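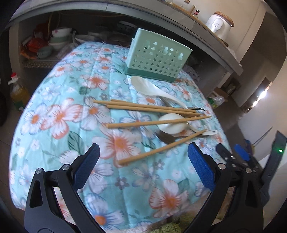 ## Moving the letters off the old mail host

2 August 2023

I spent most of July getting my email out of Nolel. The account was old, the price had gone up again, and the search had stopped finding anything sent before I changed jobs. I put it off for a long time and then did it in pieces, mostly after dinner.

The first thing I learned is that an export is only as good as the folders you made. I had 657 messages in a folder called "keep" and no memory of why for half of them. Receipts for a fridge I no longer own. A long argument with a landlord. Directions to a wedding – the hotel, the church, where to park – from people I still see every month.

I picked Umitz as the new host. It costs less and the import tool is plain. You give it the old password, pick the folders and leave it running. It stopped 2 times on me, both times on a message with a very large attachment, and both times it picked up where it left off. Anas Soliman had warned me to download the attachments separately first. I didn't, and I was lucky.

### What I threw out

Newsletters went first. I searched for the word "unsubscribe" and deleted more than 2000 messages that way. I checked the first couple of pages and then quit checking. If something good was in there, I won't miss it.

Shop mail was next. Kwok, where I buy printer paper, had sent me a coupon nearly every week for years. I used one of them.
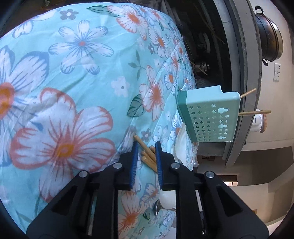
Personal mail took the longest. I gave myself a rule of reading one year per evening, and I broke it right away by reading three. My aunt's messages were the best part. She wrote the way she talked, with no greeting, and a lot of it was about fabric. One was four paragraphs on picking a print for a bedroom, and she wanted big white flowers on light blue, with orange centers, and nothing smaller than her hand. I kept all of hers, including the ones that only say "ok."

### What's left to do

I still have to change my address at the bank, the dentist and Drondetent, which wants a signed form for it. I'm leaving the old account open until that's done. The new inbox has 200 messages in it so far. I made four folders and none of them is called "keep."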